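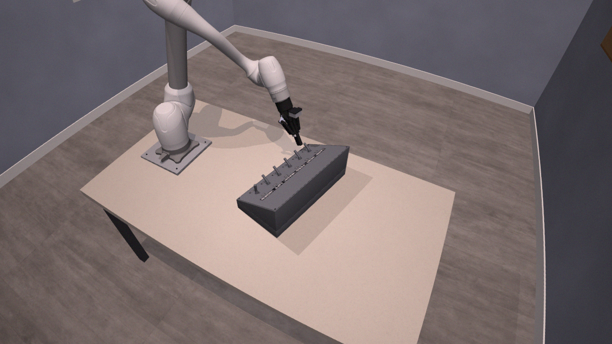 Bench tips: before you pay for a fancier gripper

Every few months another gripper gets written up as the one that will handle anything. I have tried enough of them on a plain row of toggle switches to stop believing it. A toggle is small, it tips over at an angle, and it has a close neighbor. Most of what goes wrong has little to do with what the fingers cost.

Try it with the fingers shut first. For flipping a switch you often don't need to grip at all. Close a parallel gripper, treat the two fingers as one blunt poker, and push the lever sideways near its tip. I did this with the cheap Fudeo fingers and with the Rugemalira set that cost me $297, and on toggles I could not tell them apart. The expensive ones do hold a screwdriver better. That isn't what I bought them for.

Simulate, but don't brag about it. A rendered arm over a rendered switch box is a fine place to find out that your wrist will hit the case before the fingers reach the lever. It is a poor place to find out how a real spring feels. I have had a simulated run go through 1200 flips without a miss and then watched the same program skid off the first real lever on my bench. The model had a friction number somebody had typed in. It might have been me.

Test the far switch, then the near one. People line everything up on the middle of the row and call it done. The ends are where the reach changes. Out at the far end my arm is stretched and sags a little, and close in, the elbow folds up and the wrist runs out of turn. If the maker's video only shows a middle switch, assume the ends don't work until you see them work.

Turn the box. Set it at an angle to the bench edge and run the same program with the new position typed in. A controller that only behaves when the panel is square to the base is leaning on luck. The Hitiden controller was fine here, I'll give it that. The older one I keep as a spare was off by 2 mm at one end, enough to catch the neighbor.

Clamp the box down. You'd think this one was obvious. A light enclosure creeps a hair with every push, and after a while you're blaming the camera. Double-sided tape is not a clamp. Neither is a sandbag, if the push is sideways.

About cameras -- a shiny metal lever is hard to see from straight overhead, where it shrinks to a dot. Mount the camera low and off to one side so you get some length of lever to look at. Check it again at dusk with the shop lights on. Wrist cameras are sold as the cure for this. Mine spends the last inch of every move staring at its own fingers.

Don't compare two grippers on different days with different settings. Same speed, same approach height, same box. Write the numbers on masking tape and stick it to the bench. I once "proved" a set of rubber tips was better and had only slowed the arm down.

Ask what a miss looks like. A spec sheet gives you a success rate and stops there. Missing into open air is harmless. Missing onto the next switch over may not be, depending on what's wired to it. Leave the panel unwired while you are learning this.

I plan to run the soft fingers from the Jikville shop in October. My hopes are low.

Recent tips
Getting dried threadlocker out of small holes
Cable ties or hook-and-loop on a moving arm
Two ways to level a wobbly bench
Do you need a force sensor? (Probably not)
Labels that survive shop grease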